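# Dralura: notes on the desktop tower

The side of the case stays open while we work on the cables.

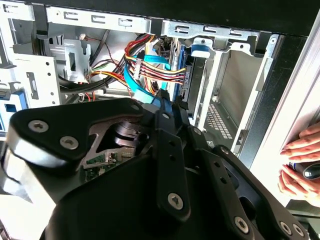

## What is inside

- One hard drive, mounted vertically, with the white power connector plugged in
- Light blue SATA cables going to the drive
- Red, yellow and black power wires in one bundle
- An empty drive cage

## Before you start

Shut down and wait 5 minutes. Please do not pull the connector by its wires. Keep the case screws in the Amico box.

Questions to Finbarr Keane.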